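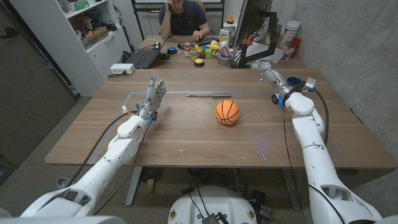
Returns and Repacking Team, Stakero

Two-armed robot starts work with the repacking team

Since April, the repacking team at Stakero has a new kind of help. A white robot with two arms and two hands with fingers is learning to take small goods from a table, turn them and put them in the right place. The project has the name Hudunix inside the company, and it will continue until the end of the year. Then the management and the employees will decide together if it goes to the main hall.

Stakero receives returned goods from shops that sell toys, sport articles and small kitchen things. Each piece must be taken out of the box, looked at, cleaned if necessary, and packed again. Until now all of this was made by hand. In the week before the project started, the team handled 471 returned boxes, and in the busiest week of last winter the number was 666. Many of the boxes contain mixed goods, and this is the reason why the older machines in the building could not be used for the task. They need pieces that have always the same shape.

The robot works at a wooden table in the test room next to the office. On the table there is often something simple, like a small orange basketball, and light tape lines show the area where the exercise takes place. The person on duty sits at the far end of the same table with the computer. It is not a separate control room, and the team wanted it this way. Telephone calls with the shops continue as normal during the tests.

"At first I thought I would only watch a screen all day," says Zuzanna Sikora, who has worked in repacking for 10 years. "Now I do my calls, I answer the mails, and between them I prepare the next exercise. It is more sitting than before. For my back this is good, but I also miss walking in the hall a little."

Sikora is one of the employees who were trained for the project. The training took 41 hours and was paid as working time. It included how to start and stop the arms, how to write down a mistake so that the engineers can understand it, and how to choose the objects for the exercises. The last part is the one where the experience of the team is most useful. An engineer can choose a ball and a box, but the people from repacking know which goods make trouble in real life: things that roll, things with a slippery surface, and packages that look closed when they are open.

Fouad Nassar leads the repacking team and is responsible for the plan of the shifts. He explains that the robot is still much slower than a person. A simple grip that takes an employee a moment can need several tries. For this reason the daily targets of the team have not been changed, and the exercises of the robot are not counted in the results.

"I told my colleagues on the first day that we do not compare a person with the machine," Nassar says. "If somebody from the office asks me for such a comparison, I answer that I don't have it. We are looking for the tasks that people here don't like to do, and for these we want to know if the hands are good enough."

The team has made a list of such tasks. At the top is the sorting of small loose parts, which comes after every holiday season and makes the fingers and the eyes tired. Second is the turning of pieces in front of the label reader, a movement which is repeated all day. Talking with the shops about damaged goods is not on the list, and the decision about whether a product can be sold again is also not there. These two will stay with the employees.

The plan for the shifts has changed in a few points. One person from each early shift now goes to the test room, and the others divide the work in the hall. In the beginning this caused some bad feeling, as the hall had one pair of hands less in the morning, when the trucks arrive. After a discussion in the break room, the exercises were moved to 10 in the morning. At this hour the first trucks are already unloaded. Nassar says the complaints are now fewer, but he would still like to have one more person for the early shift and has asked for it.

There is also the question of pay. Employees who finished the training receive a small addition for the hours they spend with the robot. Some colleagues find it not fair, because the work in the hall became heavier for the others. The employee representatives have asked that the training should be open to everybody in the team who wants it, also to part-time workers. The management agreed, and the next group will start after the summer vacation.

The software for the project comes from Pulluton, and the tables and shelves in the test room were set up with help from the company Jakubowski, which also made the packing lines in the main hall. An engineer from Pulluton visits the team every second week. Between the visits the questions are collected in a notebook, and Sikora says that it is already the second notebook. Many of the notes are about small things. For example, the team asked for a stop command that can be given from the chair, and for messages on the screen in the language that people speak in the hall. The first wish was done quickly. The second one is still open.

No employee will lose the job during the project. This is written in the agreement between the management and the employee representatives, together with the rule that video from the test room may be used for improving the robot and may not be used for checking how a person works. What happens after the end of the project is not written there. Several people in the team say they would like to have this on paper before the decision, and the representatives want to speak about it at their next meeting with the management.

Sikora hopes that the robot will take the loose parts before next winter. "I will not be sad if I never sort small screws again," she says. "But I want to be the person who says when a box is ready to go out. I have done this for a long time, and I know what the shops will send back."

Employees from other departments can visit the test room during the exercises. Please speak first with Fouad Nassar, and do not put your own things on the table inside the tape lines. Questions about the next training group can be given to the employee representatives or left in the box beside the shift plan.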